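Hangers

24/04/2021

I moved to Cuvthorpe with two suitcases and a box of hangers. The box was bigger than either suitcase. Most of them were wire ones from the dry cleaner, and I kept them because throwing out a hanger feels wasteful even when you have far more hangers than shirts.

Last month I finally went through the closet. I had 133 hangers. I wear maybe a quarter of that in things that need hanging. The wire ones went back to the cleaner, who took them without comment. The wooden ones I offered to Valbona, who has coats. I kept 30, all plastic, and told myself that if a shirt comes in, a shirt goes out.

The harder part is the pile. Laundry gets done at my place. It gets dried. Then it goes on the table in a heap and stays there while I eat standing up at the counter. I used to sort by person or by room, but I live alone now, so I tried sorting by color and gave that up after two loads. These days I take whatever is on top, decide if it hangs or folds, and deal with it before I touch the next thing.
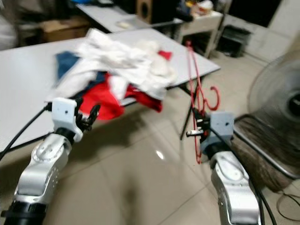

White on top, dark blue under it, red hanging over the front of the table. Red hanger at the ready.

Anything hanging over the edge is the first to slide off, so I'm trying to get in the habit of pushing the heap back toward the middle before I start. A white table helps too — dark socks show up on it. I had a brown one before and lost socks on it all the time.

For knit shirts I put the hanger in from the bottom, through the hem. My neighbor Mirsad showed me that in July and I've had fewer stretched collars. Button shirts get the top button done and nothing else. Pants I still fold over a chair, and I know that isn't storage.

I have not solved fitted sheets. Ama says she rolls hers up and shuts the door on them. I may do the same. Next up is the hall closet, where there are at least two more bags of wire hangers I left out of the count.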